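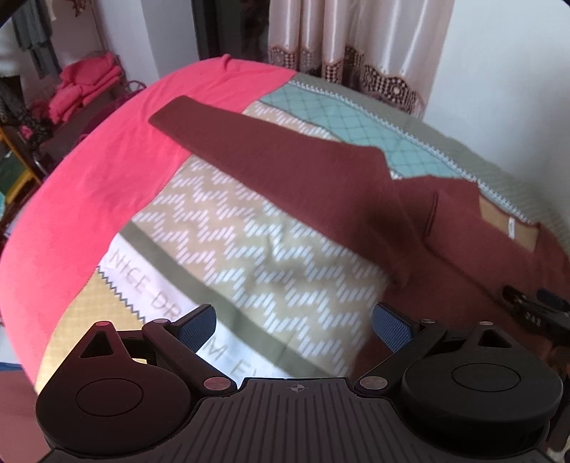
Tue 17 March

Writing this up while it is fresh and while the kettle is on, as I promised everyone I would stop keeping fault notes on the backs of delivery slips. Short version for anyone who only reads the first paragraph: Jendetti took hold of a cloth on the bench this morning, did not let go when it should have, and pulled a good deal of other laundry along with it before the watchdog cut in. No one was hurt and nothing is broken apart from a mug, which had no business being on the bench and which was mine. The arm is parked, the key is in the drawer, and I would like it to stay there until the checks at the bottom of this entry have been signed.

Longer version. We were on the third warm-up run of the day with the folding policy from the weekend, the one trained on the bedroom sessions. Jendetti reached for the top cloth in the pile, closed nicely, lifted, and then should have opened over the tray. The log in Clusa says it did open. It says so quite cheerfully, in fact, with the commanded width going up and the state changing to "released" exactly where you would want it. What the jaw did was slacken a little and stop, still with a good pinch of fabric, and then the arm set off for its next reach as though its hand were empty. The cloth was caught under the pile at the other end, so the whole lot came across the bench in one long slither.

I had my hand on the stop button and I was slower than I'd like to admit. I think we have all got a bit used to the watchdog being there. It did fire, but late, and lateness is the second half of this entry.

So, two faults, and I want to keep them apart, because at half past ten we were treating them as one and going round in circles. One is that the arm believed its jaw was open when it wasn't. The other is that the thing that is meant to notice such nonsense took twice as long as it should.

The jaw first. My first suspicion was mechanical, and I'm afraid I had the Osman jaw off the arm and in bits on a tea towel before I had looked at a single number. Nothing wrong with it. The pads were sound, the pins were free, there was no fluff in the slide (there is usually fluff in the slide). With the policy switched off it opened and closed to the gauge block all day long. I put it back together, apologised to it, and went to look at the data, where I ought to have started.

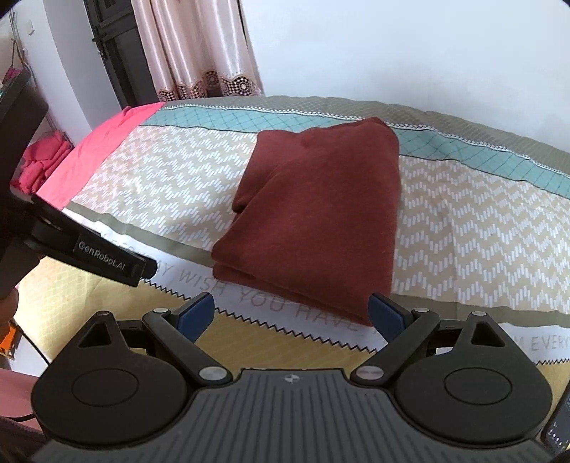
Every session is supposed to begin with the jaws being brought together on nothing at all, so that Clusa can call that position zero and measure every later opening from it. If that step is done with something between the pads, then everything afterwards reads too narrow, and the policy learns a release that is too small. I went back through the bedroom footage looking for good honest open jaws to compare against, and the folded maroon sweater was the most use to me: both blue pads are open there, pointed at its lower edge, and you can see clear through the gap to the lettering on the bedding. Whatever number Clusa gives for that moment, it had better be a healthy one. It was not as healthy as it should have been. Measured against the gauge block it came out 2 mm short, and so did every other opening I tried from the same session.

Two millimetres sounds like nothing. On a thick knit it is nothing, the weight of the thing pulls it free. On a thin cloth with a hem in it, two millimetres is the difference between a jaw that has let go and a jaw that is holding on politely.

I then did the dull part and checked the zero for every episode in the batch, and 14 of them carry the same error. They are all from the one stretch of recording, and in every one of them the zero is identical down to the last digit, which real zeros never are. What that tells me is that the zero was copied forward from the first episode and never taken afresh. I found the setting. It is a tick box in our own import script, it says "reuse last zero", and I put it there myself in October when we rebuilt the import at Trundon and I was tired of waiting for it. I meant it for bench tests only. I did not write that anywhere.

For anyone wondering how the first one came to be wrong: I can't say for certain. My guess is that there was fabric in the jaws when the zero was taken. It would be an easy thing to do on a bed with that much cloth about, and the routine we wrote gives no complaint at all if you do it. I don't want anybody feeling bad over it. A zero that can be spoilt in silence is a badly made zero, and that is for us to mend at this end. 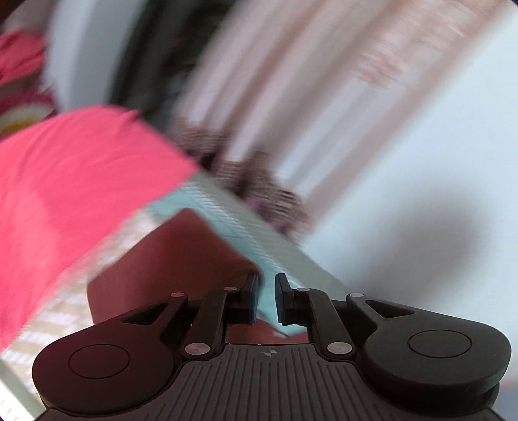

Faults / grasp and release / thin fabrics

Putting this under thin fabrics for the index, although strictly the error touches everything in the batch. The frames I leaned on for the closing side were the ones with the light blue cloth, where a portion of it is pinched between the pads and everything behind is streaked from the movement of the hand. The streaks were a worry to me at first, I thought the fast passages might have upset the width reading as well. They haven't. I plotted width against hand speed for the whole batch and there is no pattern in it that I can find, and I did look, with my glasses on and then again after lunch. The gripper itself stays sharp in those frames in any case, so the jaw can be read perfectly well. The fault is a plain fixed offset, the same when the hand is quick as when it is slow.

That is good news of a kind. A fixed offset can be taken out. I have made a corrected copy of the batch with the proper zero put back by hand, and left the originals where they are with a note on the folder. Please don't tidy them away. I would like us to retrain on the corrected copy and on the batch with those episodes simply left out, and see whether there is any difference worth having.

One more thing for the jaw. Clusa's "released" state comes from what was commanded, and nothing on the arm was asked whether it had happened. I had half forgotten that. The Osman jaw reports its motor current perfectly well, and a jaw holding cloth draws differently from a jaw holding air; it was there in this morning's log, a little shelf in the trace right through the slither, plain as day once you know to look. We have been recording that number for months and never once used it.
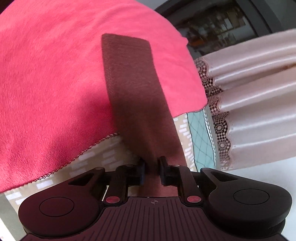 The watchdog

Now the part I am less cheerful about. The watchdog on Jendetti should stop the arm when the load at the wrist stays over its limit for 400 ms. This morning it took 800. I timed it from the log, then from the bench with a luggage strap and a spring balance, and got the same answer every time I pulled.

The config on the arm computer says 800. The config in the repository says 400. So somebody has changed it on the machine itself, and looking at the file date it goes back to the same October rebuild, when we were having nuisance stops with the heavier towels. I remember the nuisance stops. I remember us agreeing to raise it for an afternoon. I do not remember anybody putting it back, myself included.

It matters more for cloth than you might suppose. A long narrow piece held by one end, like the brown strip standing up between the fingers in the clips, hardly loads the wrist at all until the far end catches on something, and then it all arrives at once. With a rigid part you would feel it coming. With cloth the arm has already travelled a fair way by the time there is anything to feel, so every bit of delay on top is distance, and this morning the distance had a mug in it.

Done today

Watchdog back to 400 on the arm and tested with the strap, in both directions.
The "reuse last zero" box removed from the import script altogether. If you need it for the bench you will have to come and ask for it, and I will probably say no.
Import now stops with a message if two zeros in a batch are identical.
Jaw refitted, pads wiped, slide checked.
Bench cleared of everything with a handle.

Still to do before the key comes out of the drawer

Arm start-up to compare its own config with the repository and refuse to run if they differ.
"Released" to need the motor current to agree as well as the command. I have a rough version going on the desk but I don't trust the threshold yet, it was set on tea towels and wants trying on knitwear.
A fresh zero for the hand-held grippers at the start of every recording, jaws closed on nothing, and a second person to look. I'll write the card for the case lid.
Repeat this morning's run at quarter speed with the old policy, on purpose, with the new checks in place. It ought to stop itself at the tray.
Retrain, both ways, as above.

The log from the slither is saved in Clusa with the word "mug" in the title. If you were in the room and remember it differently from how I have put it here, do please write underneath in your own words, I'd much sooner have two versions than one neat one.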